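Wrist view nearly empty in half my demos, keep or toss?
Board: Data Collection and Teleop

kristofk
Started this in December and I'm at the point where I need to decide before I record more. Two arms, small tabletop tasks, one wrist camera feed plus one from up high. The policy takes both. Project name is Jada if you've seen my older posts.

My problem is the wrist feed. For long stretches of an episode it has next to nothing in it that matters for the task. The objects drift into a corner and the rest is cloth. A typical one:
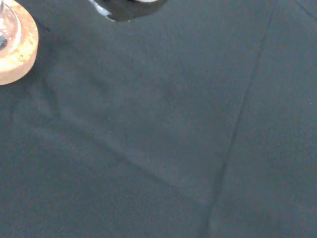
Wrist view. Coaster and glass top left, mostly cloth elsewhere.

I have a script that scores how much of the view is background and it wants to throw out a big share of what I recorded. Before I let it do that I'd like to hear from people who have trained on this kind of footage. Do you cut the dull stretches, drop the whole episode, or leave it alone?

Also, the cloth has creases in it. Is that a problem? I could iron it.

dszenasi
Leave it alone. If the wrist camera sees cloth at that point in the motion when you drive it, it will see cloth at that point when the policy drives it. Cut those stretches and the first time it gets there on its own it has no idea what to do.

Don't iron it either. Move the cloth a little between sessions. If the same crease is in the same spot in every episode, the model can use it as a landmark, and then you change the cloth and everything falls apart. We lost most of a month to that at Kumov. It was a strip of tape in our case.

LillaB
I'd go the other way on the first part. Depends how long the stretches are. If the arm is parked while you think about what to do next, that is a pause and you should trim it. The model will learn to sit there. If the arm is moving, keep it.

A background score can't tell those two apart. Use joint velocity.

kristofk
Velocity is a good idea, I log it already. My pauses are mostly me lining up the second arm, so one arm is still while the other moves. Would you trim that?

LillaB
No. Only trim when both are still. And keep a short bit on each side of the cut.

dszenasi
I wouldn't trim even then, unless it's several seconds. Slow careful alignment looks a lot like a pause in the velocity log. You'll cut out the exact part you wanted it to learn.

LillaB
Then set the threshold lower. It's a setting, you look at what got cut and adjust it. I've done this on 2 datasets and both trained better trimmed.

dszenasi
Better than what? Did you train the untrimmed ones with the same number of steps?

LillaB
One of them, yes. The other I'd have to look up.

krisztina_cs
Can you post what the high camera sees? Hard to say how much the wrist feed matters without knowing what the other one covers.

kristofk
Sure. Funnel and ring part of the work, same table:

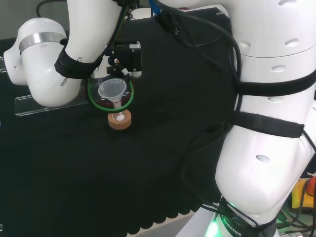
szabolcs_sz
The thing I'd worry about is how you split your training and test episodes. If you recorded everything in a few long sessions and then split at random, the test set has the same light and the same cloth layout as the training set. Your numbers will look fine and mean very little. Hold out a full session.

kristofk
I have 7 sessions so far and yes, I split at random. So hold out one?

szabolcs_sz
I'd hold out 2 if you can spare them. Pick ones from different times of day.

krisztina_cs
Thanks for posting. With the right arm taking up that much of the high view, I would not throw away any wrist footage. There will be moments when something you care about is behind an arm and the wrist is all you've got, even if it's only in a corner. A background score punishes you for those.

If you want to test it cheaply, train once with the wrist feed blanked and once with it in. Small run, one task. If there's no difference you can stop worrying about filtering it at all.

LillaB
Agree with that. Do that first.

dszenasi
Same. And clear parts are hard in either feed. I'd spend recording time on more starting positions for the funnel and the glass before I spent it on any filter. The group at Prondholm shared their notes on this a while back, and start position was the thing that moved their results. Can't find the link now.

kristofk
OK, plan for now:

Background filter is off. No episodes dropped.
Holding out 2 sessions, one morning and one evening.
Blanked wrist run against normal, funnel task only.
Cloth gets shifted between sessions, no ironing.

Trimming I'll decide after the blanked run. I may do it both ways since you two don't agree.

LillaB
Log the trim threshold with the dataset if you do. I didn't and I regret it.

krisztina_cs
How many steps are you planning for the small run? If it's too short, the blanked one can come out ahead just from having less to learn.

kristofk
Haven't picked yet. I'll plot both curves and let them run until they flatten out, then post them in this thread.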